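Last updated: March 13, 2024

Home | Notes | Bench | Archive | Contact

Open afternoon at Grirkach: notes on a simulated pick-and-place demonstration

Grirkach opened its simulation room to outside visitors in February and I went along with Haoran Hao, who had put both our names down. The building is a twenty-minute walk from the station at Tilberg, the last part of it beside a dual carriageway. Signing in took longer than expected as the badge printer had run out of labels. We were given paper stickers and sent upstairs.

The group was small enough to stand behind one desk. Carter Fraser ran the session and Jingyi Dai looked after the second screen, which showed the log. No slides, which I appreciated. Fraser gave a short spoken introduction and then started the first run.

The software is called Remex. It loads a tabletop, puts an arm beside it, scatters objects over the surface and asks a control policy to do something with one of them. The policy we saw is called Mao. It gets rendered camera views and the joint positions, and it returns small changes to the gripper pose. It is not given the coordinates of the objects. The simulator knows them, of course, and uses them afterwards to score the run.

The physics step and the control step are separate. Physics runs much faster, and the policy is asked for a new action only every so often. Somebody wanted to know what happens in between, and the answer is that the last command is held. This explains the slight stutter in the arm when it slows down near an object. I had taken it for a display problem.

Scoring is plain. The target has to end up inside a tolerance of the goal pose, and the arm has to finish without exceeding a force limit at the wrist. Other objects may be touched. Knocking one off the table ends the run. Fraser said the last rule was added after an early version learned to clear itself some space by sweeping everything to one side.

The batch they had prepared was 200 runs, each with a different layout. The room, the table and the arm stay as they are and the clutter is reshuffled, with the object poses drawn from a seed printed at the top of the log. I asked whether the lamp was ever left out. It can be, but they prefer to keep it, as a tall thing with a wide shade makes the planner work for its approach path.

The dumbbell runs were the ones I had come for. A dumbbell is an awkward item for a two-finger gripper. The natural place to hold it is the handle, which is also where the two plates leave the least room for the fingers. Going for a plate is easier to reach but puts the grip well away from the centre of mass, so the far end stays down and the whole thing wants to rotate in the fingers. Mao went for the plate.
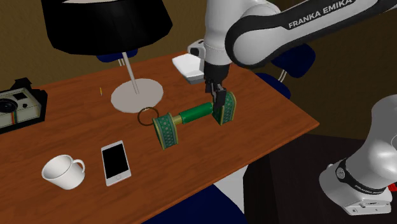 Rosalind Begay: I'd be careful about reading too much into a plate grip in simulation. Whether the object turns in the fingers depends almost entirely on the contact model and the friction value somebody typed in. Raise it a little and any off-centre hold looks competent. Did they say what they were using, and was it varied between runs?

I have moved Rosalind's comment up from an earlier draft of these notes, as it is the right question and I did put it to them by email. The friction is varied, per object and per run, within a range that Dai described as deliberately wide at the lower end. The contact patch is modelled with resistance to twisting as well as sliding. Without the twisting term, a two-finger hold on anything heavy pivots freely about the line between the fingertips, and the results are useless in the opposite direction. They did not send me the range itself and I did not press.

The mass of the dumbbell is another matter. In the object file it is set far below what a real one of that size would weigh. Fraser was open about this. At a realistic value the wrist limit trips almost every time on an off-centre grip, and the policy learns little from a run that always ends in the same place. The plan is to raise the mass in stages. Until then I would treat the dumbbell as a test of shape and approach and leave lifting out of it.

After a break for tea we moved to the close view. Remex can place a virtual camera near the gripper, and this is one of the inputs Mao receives. It is far more informative than the wide view for the last part of an approach, and far less so for everything before it. A lot of the view is taken up by the gripper's own hardware. Haoran asked if that part was masked out before it reached the network. It isn't. The fingers are useful to the policy as a reference, since it can judge its distance from an object by the gap on either side.
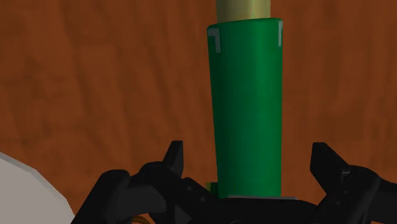
Close view in Remex: fingers open, green cylinder between them.

Alignment is what this view is good for. With an upright cylinder the fingers can close from any direction, so the only thing to get right is that the gap is even. If one finger touches first, the object is pushed across until the other meets it, and a tall one may tip. Mao handles this by slowing down and correcting sideways in small steps. It looks fussy on screen. The log shows the corrections getting smaller each time, which is what one would want, though on two of the runs we watched it carried on correcting well past the point where it could have closed.

There is a timeout for this. A run that reaches 1,370 control steps is stopped and scored as a failure, wherever the arm happens to be. One of the dumbbell runs finished at 1,179, which got a murmur from the back of the group.

A few things I noted down and have not followed up:

The wood grain on the table is a single texture and does not change between layouts. I would expect a policy trained on camera views to pick up on that. Dai said table textures are on the list.

Lighting is very even throughout. No hard shadows, no glare from a window at four in the afternoon. My own bench arm at home is defeated daily by exactly that.

Restarting a failed run from a saved state works properly, contacts included. I have used three simulators in which it does not, and I spent a dull winter finding out why in one of them.

The log format is plain text with one line per control step. Filippos Antoniadis has offered to adapt his plotting script to it, and if he does I will link to it from the Bench page.

There will be another session once the heavier dumbbell is in. I have asked for a place.

Filed under: Robotics, Simulation, Visits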